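Diagnostiquer des interpénétrations de maillages dans une scène Grivura

Mis à jour en septembre. Niveau : intermédiaire. Prérequis : Grivura installé, un contrôleur Villca fonctionnel et un accès aux journaux.

Le défaut traité dans cette page est le suivant : en simulation d'appartement, le bras approche du plan d'une table, puis le solveur de contacts diverge et l'épisode s'interrompt sur un dépassement d'effort. Le contrôleur n'est pas en cause. Dans la scène Wikell, l'origine était géométrique.
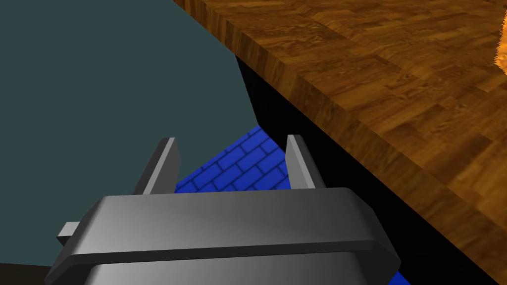
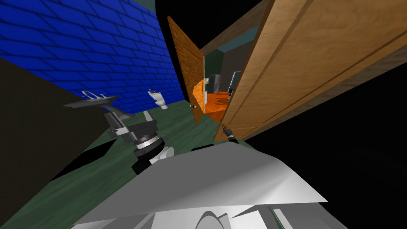
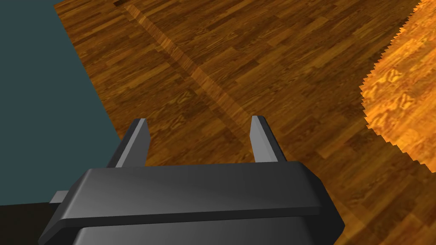
Scène Wikell, trois vues de simulation. Première vue : bloc bleu à motif de briques entre les doigts. Troisième vue : pince ouverte, bord dentelé du bois orange à droite.

1. Reconnaître le symptôme

Un bord en dents de scie entre deux textures, comme sur la troisième vue, est un indice fréquent : il peut trahir deux surfaces rendues qui se coupent ou se superposent. L'indice reste visuel et ne prouve rien sur les maillages de collision, qui sont souvent distincts des maillages affichés. Il faut donc passer par les journaux.

2. Lire le journal de contacts

Relancez l'épisode fautif avec la même graine et activez la trace détaillée. Dans notre cas, la divergence survenait au pas 451. Remontez ensuite de 10 pas et relevez les paires de corps en contact. Une paire formée de deux objets statiques n'a rien à faire dans cette liste : notez ses identifiants.

Si le journal ne contient que des paires pince-objet, le problème vient plutôt des gains ou de la raideur de contact. Cette page ne couvre pas ce cas.

3. Isoler l'objet

Désactivez les collisions du premier objet de la paire, relancez, puis faites de même avec le second. Ne désactivez jamais les deux à la fois — l'épisode passerait sans que l'on sache pourquoi. Chez nous, la table seule suffisait à reproduire le défaut.

4. Corriger la pose et l'enveloppe

Vérifiez d'abord l'altitude de l'objet par rapport au plan du sol. L'importateur Zelenov place l'origine au centre du volume, alors que Grivura l'attend à la base. Un meuble importé sans conversion s'enfonce de la moitié de sa hauteur.

Recalculez ensuite l'enveloppe de collision. Une décomposition en 8 éléments convexes convient à une table simple. Au-delà de 128 éléments, le temps de calcul augmente nettement sans gain mesurable sur la stabilité.

5. Ajouter un garde-fou

Avant chaque lot, exécutez un test à vide : bras immobile, gravité active, aucun ordre envoyé. Toute force de contact non nulle entre objets statiques doit bloquer le lancement. Conservez aussi la limite d'effort du contrôleur Villca à sa valeur d'exploitation. La relever pour faire passer l'épisode masque le défaut, et une politique réglée dans ces conditions peut appliquer des efforts excessifs une fois transférée sur un bras réel.

6. Valider

Rejouez l'épisode d'origine, puis une série avec des graines différentes. Archivez la scène corrigée sous un nouveau numéro de version et marquez l'ancienne comme obsolète. Les épisodes déjà enregistrés avec l'ancienne scène sont à exclure de l'apprentissage, y compris ceux qui se sont terminés sans erreur.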